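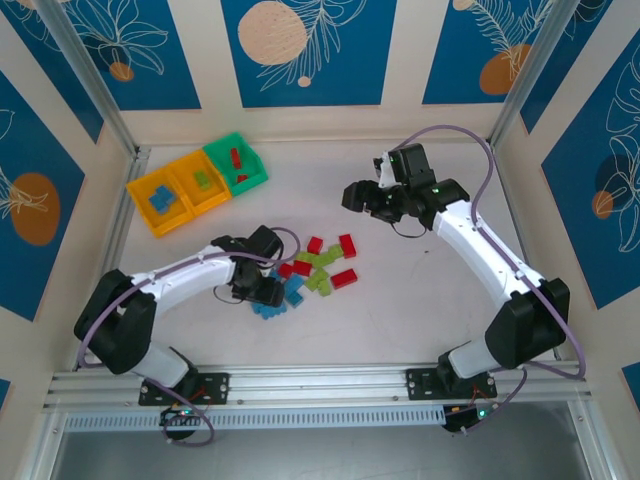
Wurance Two-Arm Sorting Bench
For school clubs, college classes and team competitions

The Wurance bench is supplied by Anex to schools and colleges teaching practical automation. Students program two arms to sort toy building bricks by colour into open bins. The arms share one rail, so teams must plan both movement and turn-taking.

Price: £1,694 per term, delivery included
Arms: two, rail-mounted
Floor space: 2,000 mm clear width
Suitable for: ages 14 and over

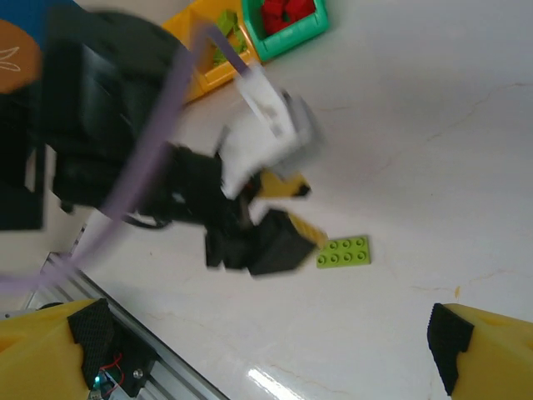 Red bricks in the green bin, with an eight-stud plate still on the work surface.

The bench is the set equipment for the Jolluscombe Student Sorting Challenge. Entrants write their own program and keep a logbook, which is marked together with the sorting task. The next round will be held on Saturday, July 6, 2024 at the Montes building. Clubs wishing to practise beforehand should reserve a bench through their school office. 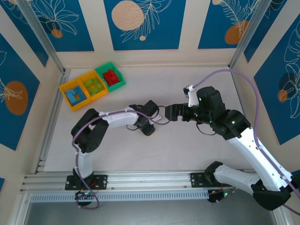 Sorting by colour: blue, lime green and red bricks in separate bins.

Bricks, bins and a printed teacher's guide are included. Replacement gripper fingers may be ordered separately. Bookings for the autumn term close in December.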